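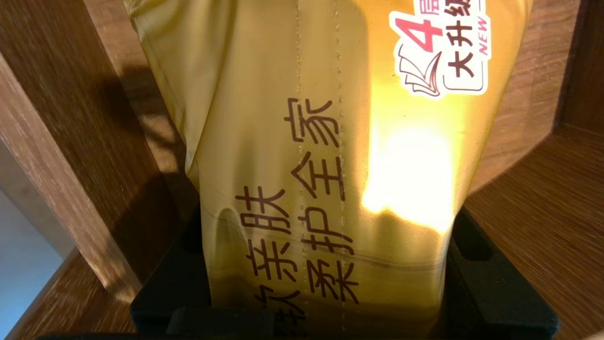

Monday, cell 2. Spent a happy morning on the Venemov gripper, which had been shutting rather too keenly on soft packs. I've brought the closing force down from 52 to 29 and left the speed alone for now. What I look at is the film just above the fingers: one broad crease across the lower half, like the one on the yellow pack, I can live with.
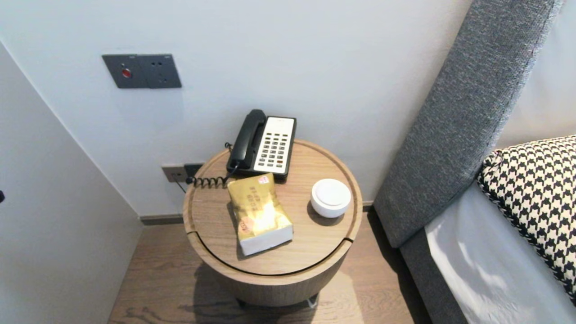
Bedside table, tissues in front of the phone.

Then I wiped both finger pads with a barely damp cloth (no spirit, please!) and ran the wrist zero again.
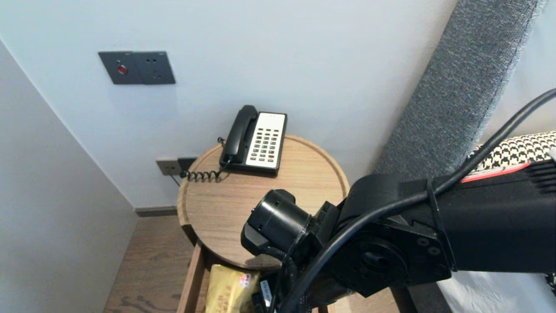
Arm by the table, cable tie on.

Do give that tie a gentle tug before each run, and look along the sleeving at the wrist while you're there.
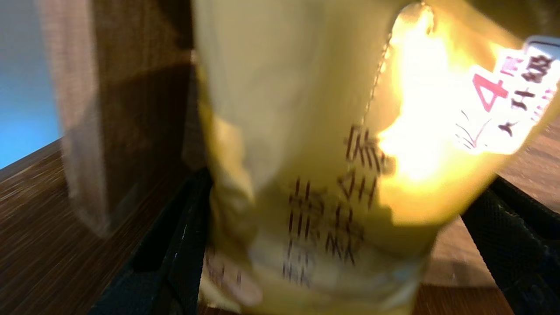 Vaher reckons 29 is still a touch firm and would like to try it lower once the pads are changed.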